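Section 4: Installing and Levelling the Flemodero Washing Machine

4.1 Before you begin

Read the whole of this section before moving the machine. The work calls for two people, as the machine must be tilted at step 6. Keep children and pets out of the room until the levelling check in 4.4 has been completed.

The following are supplied in the bag inside the drum: one spanner, four plastic hole covers, one inlet hose with two rubber washers, and one drain hose hook. A spirit level and a bucket are also required and are not supplied.

The floor must be solid and flat. Installation on carpet, on loose boards or on a raised plinth is not recommended. Where the machine is to stand on an upper floor with timber joists, it should be placed in a corner, close to the wall.

4.2 Removing the transit bolts

CAUTION: Running the machine with the transit bolts in place will cause severe shaking and may damage the drum. Such damage is not covered by the guarantee.

1. Make sure the machine is not connected to the electricity supply.
2. Find the transit bolts on the rear panel.
3. Loosen each bolt with the spanner, turning anticlockwise, until it moves freely.
4. Pull out each bolt together with its rubber sleeve and plastic spacer. If a sleeve stays behind, draw it out by hand. Do not push it inwards.
5. Press a hole cover into each opening until it clicks.
6. Tilt the machine slightly forwards, with one person on each side, and remove the packing block from beneath the base. Lower the machine gently.

Note: Keep the bolts, sleeves and spacers. They must be refitted whenever the machine is transported, including a move within the same building.

4.3 Connecting the water and the drain

7. Turn off the cold water tap. Run a little water into the bucket first if the tap has not been used for some time.
8. Place a rubber washer in each end of the inlet hose. Screw the straight end to the tap and the angled end to the valve at the back of the machine. Tighten by hand only.
9. Open the tap slowly and check both joints for drips. If a joint drips, close the tap, reseat the washer and try again.
10. Fit the drain hose into the hook and place it over the edge of a sink, or insert it into a standpipe. The top of the hose should be roughly 90 cm above the floor. Secure it so that it cannot jump out while the machine is emptying.

CAUTION: Do not use an old inlet hose, and do not join two hoses together. Do not seal the drain hose into the standpipe, as air must be able to enter.

4.4 Levelling

11. Slide the machine into its final position, leaving a gap of 2 cm on either side.
12. Lay the spirit level on the top panel, first from side to side and then from front to back.
13. Loosen the lock nut on any foot that needs adjusting. Turn the foot clockwise to lower that corner and anticlockwise to raise it. A 17 mm open-ended spanner may be used if the supplied one has been mislaid.
14. Press down on opposite corners of the top panel. The machine must not rock.
15. Tighten every lock nut upwards against the base, holding the foot still.
16. Connect the machine to the electricity supply and run the Rinse programme without laundry. Stay nearby during the spin.

If the machine walks or knocks during the empty spin, stop the programme and repeat steps 12 to 15. If the noise continues, confirm that every transit bolt has been removed before contacting the service desk.

Note: Check the level again after the first month of use, and after any work on the floor.

Reader comments on this section are shown below the last illustration.

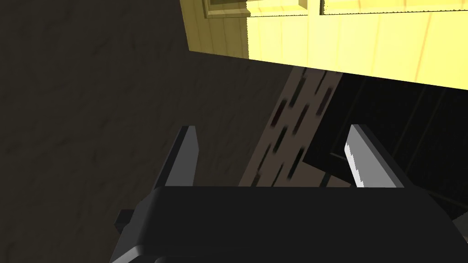
Rohani Siregar: Step 15 should be in bold. I had done everything up to there and left the lock nuts loose, thinking they were only for delivery, and within a few washes one corner had dropped and the machine was knocking against the worktop. Once the nuts were tight it stood still, even on the fast spin. It would also help to say which way to turn the nut when you are lying on the floor looking up at it, as I went the wrong way twice.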